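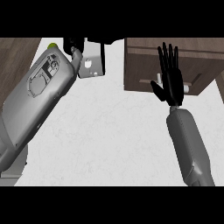
Same car, new stickers

11 January 2019

Nitgate have put out the first pictures of their rally car for the coming season, and I have now read the press release twice looking for the part where they say what has changed. It talks a lot about "philosophy." It says the car is an evolution. It doesn't say anything about the rear suspension, which ate tires all last year and cost them any chance on the long gravel stages.

I get that nobody gives away secrets in January. Fine. But Sullura showed theirs with the hood up and let people ask questions, and they finished ahead of Nitgate in the standings, so they had more to lose. When a team only shows you the car from the front three-quarter angle, in the dark, with dry ice, I start to wonder about the back.

The other big claim is weight. They say the new car is 17 kilos lighter. Lighter than what? The car that started last season, or the one that finished it with the extra skid plate bolted on after September? Take the plate off and you are most of the way there before anybody picks up a wrench.

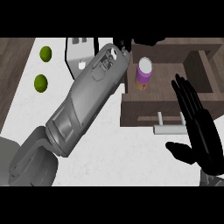

Drivers are the bigger worry for me. Juška stays, and he is quick when the road is dry and the notes are good, but he has now gone two seasons without a podium and the team talks about him as if he were still a prospect. Pendel are supplying the dampers again. The gray arm in the picture has its little screws and recessed panels all out where you can see them, and I would pay good money for one shot of the Nitgate rear end that showed as much. Until then I'm guessing along with everyone else.

Dzintra Kuusk wrote in the comments last month that I am too hard on them and that a small team can't build a new car every winter. She's right about the second part. I would think more of them if they said so: we ran out of money, we fixed what we could, see you at the first stage. Instead we get a new shade of blue and a promise of nearly 50 detail changes, with no list.

I'll be at the opening round anyway, standing in a ditch with a thermos, same as every year. If the rear tires are still in one piece by the second service stop, I'll write it up and eat my words.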